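Transfer credits at Clusell

katau_176
Clusell took 179 students through the transfer office last fall and I was one of them. They accepted my two years from Prakummont except the math class. Is an appeal worth it? 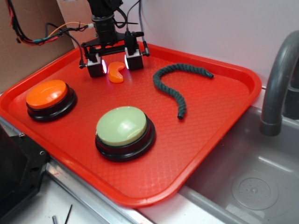

Red tray by the sink

politis
Yes. Mine took a month and I got three credits back.

dormrat
Disagree. I appealed in September and got a form letter. Retaking it cost me $1,078.

politis
Did you send the syllabus? They won't look without it.

dormrat
No, just the transcript.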